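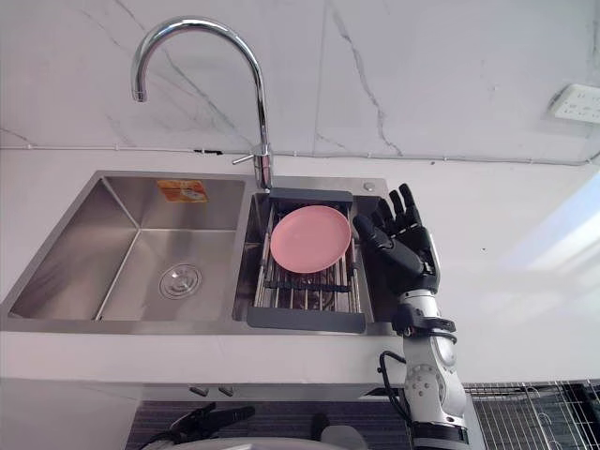 The owner of the Maddocks flat washes up by hand and has done so for 26 years. "I had a dishwasher at the Clarnlow place and I used it for storing trays," she says.

When the kitchen was redone in February she asked for two bowls, one wider than the other. Washing happens in the big one. The drainer sits in the narrow one, so the drips go down the sink and the counter stays clear.

"The old rack lived on the bench and grew mould underneath," she says. She scrubs the new one every 5 days with vinegar.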